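4.2 Setting the water hardness

The Drenix 110 has a built-in softener that needs to know how hard your water is. Set it before the first wash and again if you move. Your water supplier can tell you the level, or use the test strip in the Amier starter pack.

1. Open the door and switch the machine on.
2. Hold the Program key until the display shows H and a number. The factory setting is H2.
3. Press Start to step through the levels.
4. Switch the machine off to save.

Note: If the display goes blank before you finish, start again from step 1.

4.3 Filling the salt container

1. Take out the lower rack and unscrew the salt cap.
2. First use only: fill the container with water.
3. Add salt through the funnel until it is full. Some water will spill over.
4. Wipe the rim and screw the cap on tight.
5. Run a Rinse program right away.

Caution: Never put detergent in the salt container. It will ruin the softener, and the warranty does not cover this. 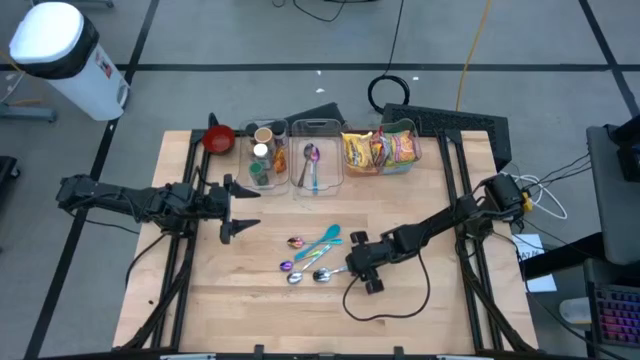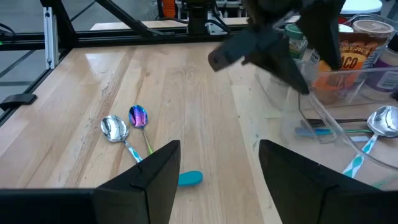

Spoons on a light wooden tabletop.

4.4 Loading the cutlery basket

Put forks and spoons in with the handles down, and mix them so they do not nest. Sharp knives go in point down. Do not wash silver and stainless steel in the same compartment.

White film on cutlery usually means the salt is low or the level in 4.2 is too low. Go up one level and run two washes before changing it again. If the film stays, see Error 17 in section 9.

Replacement salt cap: part 535.

Revised 05/12/2022, F. Sinaga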